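Sasteck – Practice Room Gallery
21 August 2021

Welcome, and thank you for stopping by! We have been gathering examples for our Lokura learning project since May, and the set now stands at 3000 runs, every one of them made in simulation by our small team at Ollside. We thought friends of the project might enjoy a look at where all those hours go.

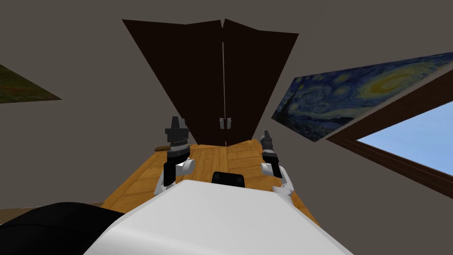
First picture: both arms up in front of the big double doors, with a Starry Night on the wall to the right.
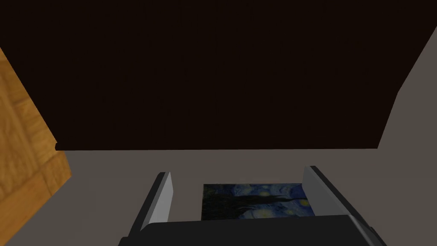
Second picture: a little Starry Night again, this time between the open fingers of a gripper.

What comes next

We have 43 room layouts to choose from now, and 20 more are on the drawing board – some of them suggested by our dear friends in the Sauerland, who never seem to run out of ideas. Each new run gets looked over by two of us before it joins the set, so please bear with us while the gallery grows.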